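Dustivow completes first phase of water meter replacement in Ghumman district

Wednesday, December 19, 2018
By Chathurika Fakir, Turnance press office
3 min read

Turnance, the metering contractor, has finished the first phase of its meter replacement programme in the Ghumman supply district. The work was carried out under the Dustivow contract and covered 2,000 domestic connections on the lower pressure zone. A second phase, covering a further 3,000 connections on the upper zone, will start once the boundary valves between the two zones have been tested.

The meters removed were mechanical units with a rotating piston. Many had been in service beyond their rated life and were under-reading at low flow. The replacement units measure flow by ultrasound and have no moving parts in the water path. Each stores hourly readings and sends them once a day by low-power radio to a receiver mounted on existing street furniture.

Installation followed a fixed sequence. The boundary box was opened and pumped out where needed, the stop tap was exercised, and the old meter was read and photographed before removal. The new unit was then fitted with fresh washers, flushed, and checked for leakage at the joint. Supply to each property was off for a short period during the exchange. Where the stop tap would not close fully, the job was passed to a second crew with freezing equipment.

Crews reported 130 connections that could not be completed on the first visit. Of these, 90 had a seized or damaged stop tap, and the rest had boundary boxes that were either blocked with silt or covered by later paving. All have since been fitted. The position of each relocated box has been added to the district's asset records.

"The lower zone gave us a fair test of the method," said Knut Reuter, programme engineer at Turnance. "The pipework is a mixture of lead, copper and early plastic, and the thread sizes are not consistent from one street to the next. We now carry a wider set of adaptors on each van, and that change will stay in place for the upper zone."

Hourly data from the new meters is being used to check night flow. Continuous flow through a domestic meter between two and four in the morning usually points to a leaking supply pipe, a faulty float valve or a cistern overflow. Customers whose readings show this pattern will receive a letter giving the recorded rate and a telephone number for advice. No charge is made for the first visit by a leakage technician.

Dilruba Sarkar, who leads the data work, said the alert threshold had been set with care. "Some households run a softener or fill a tank overnight. We look at several nights together before a letter goes out, and the technician confirms the reading at the meter."

Billing arrangements do not change as a result of the exchange. Customers who pay by measured charge will see the closing reading of the old meter and the opening reading of the new one on their next bill. Those on an unmeasured charge will stay on it unless they ask to move.

Removed meters have been sent to Cultden for dismantling. Brass bodies are separated from the plastic registers and sold for remelting. A sample of the old units was kept back and run on a test bench, and the results will be used to estimate past under-recording in the zone.

Residents of the upper zone will receive written notice before work begins in their street. Access to the inside of a property is needed only where the existing meter is indoors. In those cases an appointment will be offered, with evening times available.

Enquiries about the technical content of this release should be sent to Anwara Kanagaratnam, network performance, at the Turnance district office. 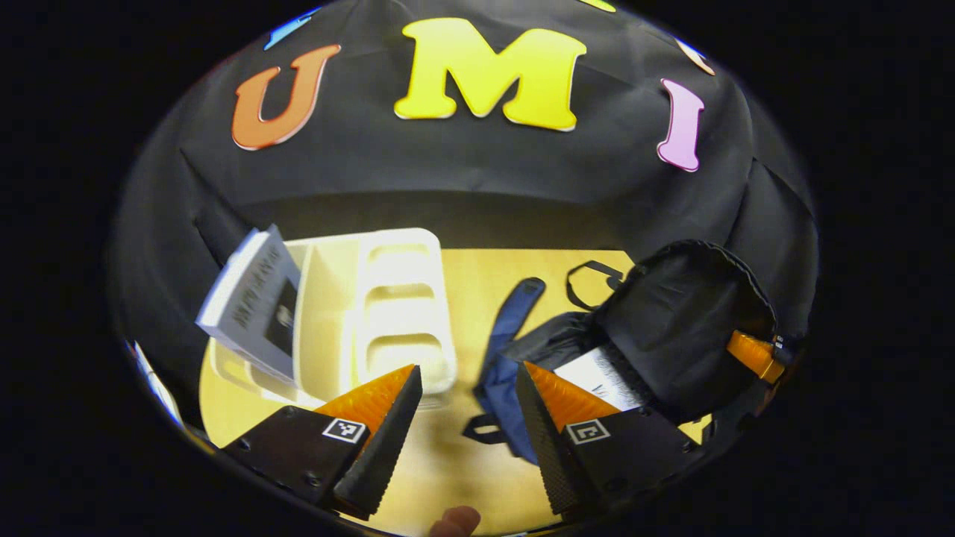
Written requests for the bench test method can be sent to the same office. The method will be issued with the results when the sample has been fully run.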